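Unit 4: Keeping an equipment register

Read before the seminar. Bring the Konby worksheet.

A register is a list of the things an organisation owns and expects to keep. It differs from a stock list, which covers things bought to be used up or sold. Paper towels are stock. The dispenser on the wall is equipment. Most arguments over what goes in come from the middle ground: cables, chargers, hand tools, folding chairs.

The usual answer is a price limit. Oksanen, the first case in the reader, set theirs at 60 euros and left out everything below it. The list was short and easy to check, but the shop kept buying extension leads it already had. 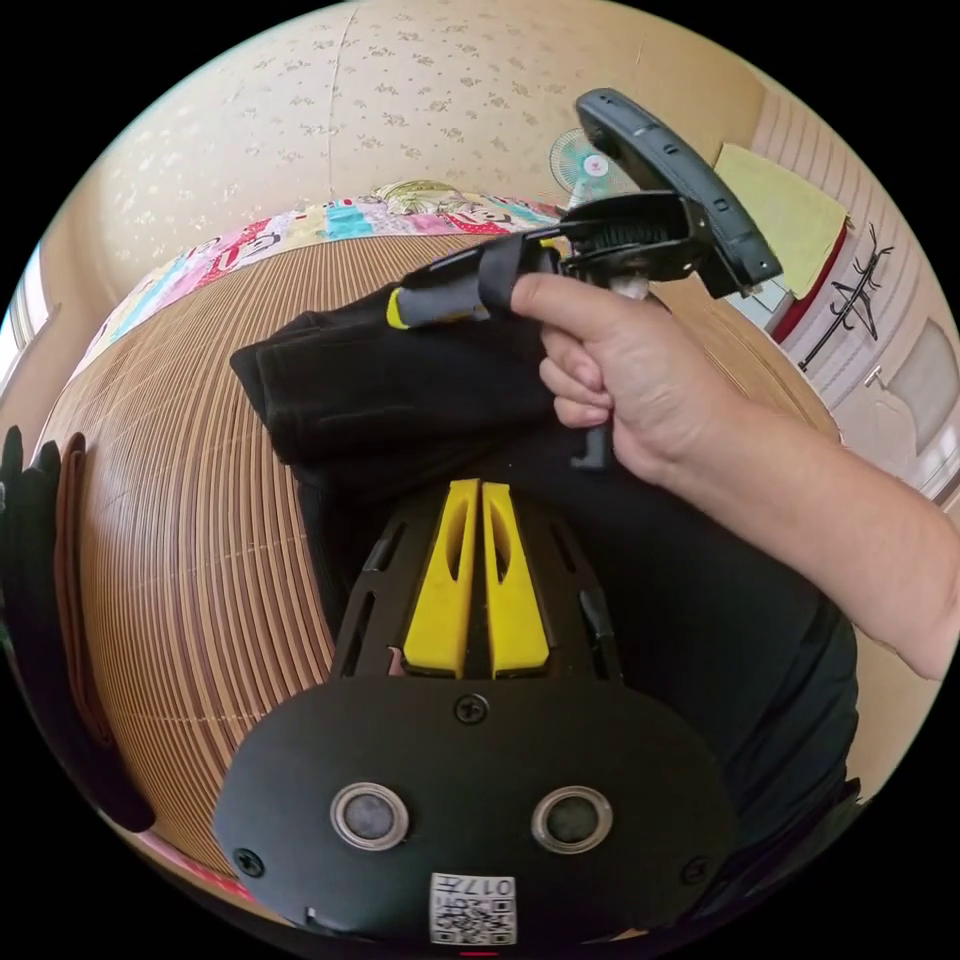
Lauri Lahtinen would drop the price limit altogether and ask how long the work stops if the item is missing. By that test a cheap adaptor goes in and an expensive spare desk stays out. The objection is that two people will judge the same item differently, and the auditor will want a rule.

Each entry needs an identifier, a plain name, a home location and a date of purchase. Condition is optional. Leave it out unless somebody is going to update it — an old "good" is worse than a blank.

Choosing identifiers

Keep them short and meaningless. Bamik built theirs from department, room and year, and had to relabel up to 200 items when two departments merged. A plain running number survives a move.

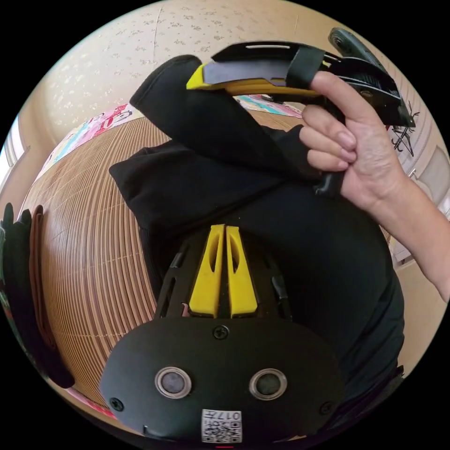
Labels should be small, flat and put where daily handling will not rub them. Print the number next to the code so that a person without a scanner can still read it. The white sticker with "017" and a QR code follows this pattern, and although it is upside down in this view the digits can be made out. Leading zeros help with sorting, but decide on the number of digits before printing the first sheet.

Checking

A full count once a year is normal. Nostura does a part count each July and the rest in winter. Start from the shelf and look for the entry, then take the list and look for the object. The two directions find different errors, and the worksheet has a column for each.

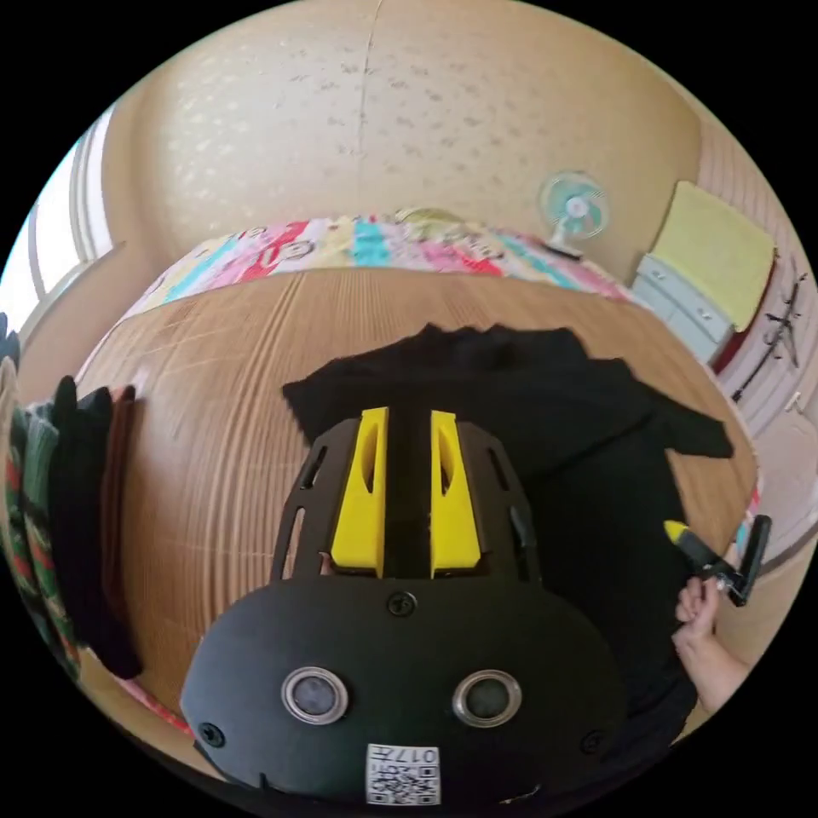
Fig. 3. Housing with a small label, wooden floor behind.

For the seminar: draft an inclusion rule for a school music room, one paragraph, and be ready to defend it against the Oksanen case.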